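Return feed latency at Skollo

2019-11-06

We moved the return video for the Skollo football job off satellite in October and put it on a leased fiber pair. Round trip from the ground to the gallery and back is now 78 ms. On the old path it was well past 200.

Telmo Vallejo set the encoders to a fixed bit rate. I would have left them variable, but his way the buffer stays flat and talkback lines up with picture.

Audio is still carried separately, with 20 ms of delay added at the desk.
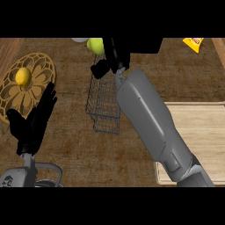 The spare encoder has not been tested under load. Bonifacio Cantero wants it run for a full match before we drop the satellite booking, and I agree with him.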